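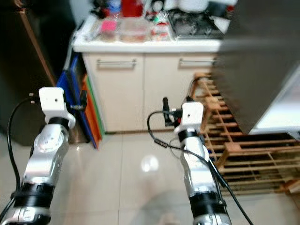 Walledix House Shared Kitchen
Minutes of the May meeting

Present: Maxine Fairweather (chair), Braulio Galindo, Iraís Tlapale, Rocío Cárdenas
Apologies: Rocío Ayala
Minutes: Iraís Tlapale

Meeting opened at 6:40 p.m. in the upstairs lounge. Last month's minutes were approved with one fix: the Ochoa order was 47 containers, not 400. Braulio would like it known that he did not order 400 containers.

1. Counter by the stove

Long talk on this one, and a really good one! Everyone agrees the counter fills up too fast. Food containers, cartons, bottles and little packages all end up next to the burners, and then there is no place to chop. Maxine proposed keeping the stretch right beside the stove clear while anyone is cooking. Agreed by all.

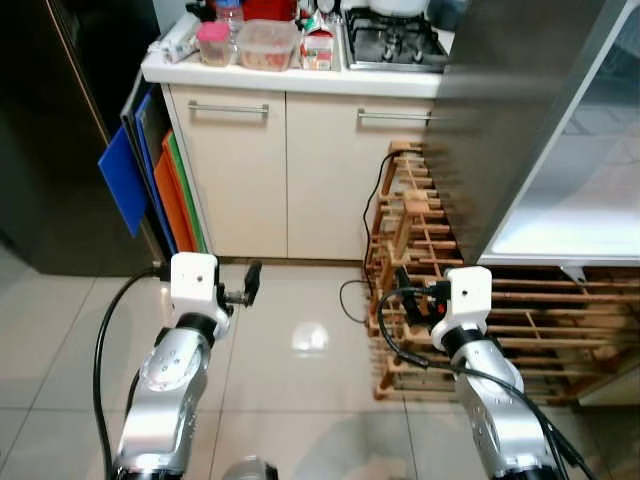

Rocío C. asked where the overflow should go. Anything that needs to stay cold goes in the fridge, and dry packages go in the lower cabinet with the bar handles. Braulio will clear one side of it before the next meeting. He has wanted to get into that cabinet for ages.

Bottles were left open. Iraís will ask Rocío A., who buys most of them.

2. Refrigerator

The fridge plan from April is going ahead - door bins for small stuff, shelves for the square and rectangular containers. Maxine brought a sketch and it was a hit. Containers with leftovers get a strip of tape with initials and go toward the front.
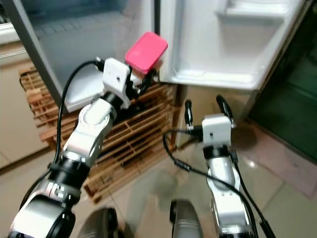 Pink lid at the open fridge, slatted rack to the left.

Iraís asked whether the wooden rack could move so the corner is easier to mop. Rocío C. will measure the wall by the back door and report back.

3. Containers and lids

Pink lids are for shared food, any other color is personal. People like this a lot, and it saves opening everything to find the cheese. Rocío C. asked that packaged items keep their store labels when they go into a container. Agreed. Lids with scuffs stay in use as long as they close.

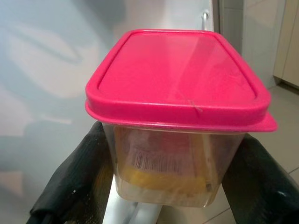
Pink-lidded container, barcode label showing through the front.

Braulio offered to match up the spare lids and bases in the hall closet. Loud thanks from the whole table.

4. Money

The kitchen fund stands at $429. Up to $80 approved for tape, markers and two shelf liners from Juvuner. Maxine to buy, receipts to Iraís.

5. Other business

The Rekolach potluck is on again! Sign-up sheet goes on the fridge door. Rocío C. is making her green rice, and Braulio has dessert. Still need someone for salad.

Meeting closed at 7:55 p.m.

To do
Braulio: lower cabinet, spare lids
Iraís: ask Rocío A. about bottles, post sign-up sheet
Rocío C.: measure for the rack
Maxine: supplies, clean copy of the fridge sketch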